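Jobs > Education > Classroom support > Danstead

Classroom assistant wanted for my Year 4 class, Danstead Primary
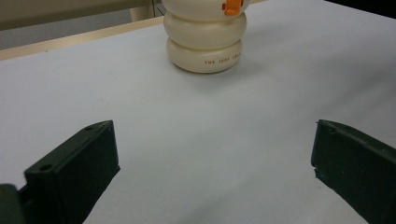
I've taught Year 4 at Danstead for 12 years now and I still look forward to Monday mornings (most of them, anyway!). My class is a lively lot who love stories, ask enormous questions about the Romans and can't be trusted with glitter. I'm looking for a classroom assistant to join me after half term, somebody who is happy to muck in with whatever the day brings. One hour you might be hearing readers in the corridor, the next you're helping a table of eight-year-olds write descriptions of an ordinary object, say a cream-coloured thing in rounded tiers with a little bit of bright orange sticking out of one side, and trying to get them past "it is nice". I love that sort of lesson and I'd like you to love it too.

The job is term time only, Monday to Friday, 8.40 until 3.15, with a paid half hour at lunch. You'd be with me and my class nearly all the time, apart from one afternoon a week when you'd run a small reading group in the library. We use the Lapointe reading scheme, and if you haven't come across it I'll show you how it works – it took me a week to get the hang of it and I've been fond of it ever since.

You don't need a degree. A Level 2 certificate in supporting teaching and learning would be handy, but I'd sooner have a person who likes children and can spell. Good maths up to Year 6 level matters as well, as we do a lot of fractions in the spring. If you've helped at a Brownie pack, coached football or brought up a houseful of your own, please put it in your letter, it all counts. Bit of French? Even better, I could do with the help.

We're a one-and-a-half form school on Ceronier Road with a decent field, a very small car park and the number 40 bus stopping at the gate. The staffroom is friendly and there is usually cake on a Thursday. You'd have your own peg and a locker that mostly shuts.

To apply, fill in the form from the school office and add a letter of no more than two sides telling me about a book you loved as a child. I read every one of those myself. Please quote job number 2116. All posts need an enhanced DBS check and two references, one from your most recent employer if you have one.

You're very welcome to come and see us in action before you apply – ring the office and ask for a morning visit.

Posted 25 Oct 2024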